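What I did in week 4

By now Sunita Abernathy and I had settled on desk clutter as our topic, and I was put in charge of the sorting side (lucky me!). The idea was simple – loose bits go in a shallow cardboard box, pens stay out where you can grab them. I tried a lid first and hated it, you just stop putting things away. Kyu-ri Lim said an open tray was better and she was right. Tape was the worst thing to find a home for, it rolls off everything.
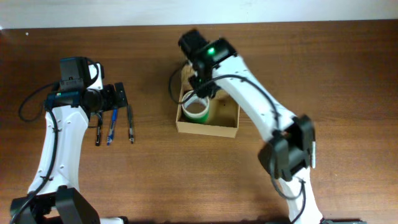 Fig. 4: Green tape in the open box, three pens on the table

Next I want to try dividers, probably just folded card.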